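Filed under: Student Projects / Health and Environment

Cleaning Habits in Shared Computer Rooms

Our group looked at how often shared desks and keyboards get cleaned at the Poston building, and whether students would clean them if supplies were close by. We chose this subject after the September return to classes, when the rooms went back to normal hours.

We handed out 100 paper surveys in the Poston and Naqvi study rooms. Most students said they wipe their phones more often than any keyboard they share. Many had never cleaned a shared keyboard at all – they assumed the evening staff did it. The staff told us their contract with Brukard covers floors, trash and table tops only.

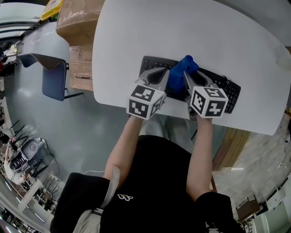

Figure 1. Blue cloth on a black keyboard, white table.

For the second part we put cloths and a spray bottle in 2 rooms and left a third room without any. The cloths were bought from Kultisach in a pack of 100. We kept a sign-up sheet by each door, but people forgot to fill it in, so our usage numbers are weak. Cloths left next to the door were mostly ignored. Cloths left on the tables got used.

We would move the supplies to the tables in every room and add keyboards to the cleaning contract. A longer survey, with up to 500 students, would also let us compare morning and evening users.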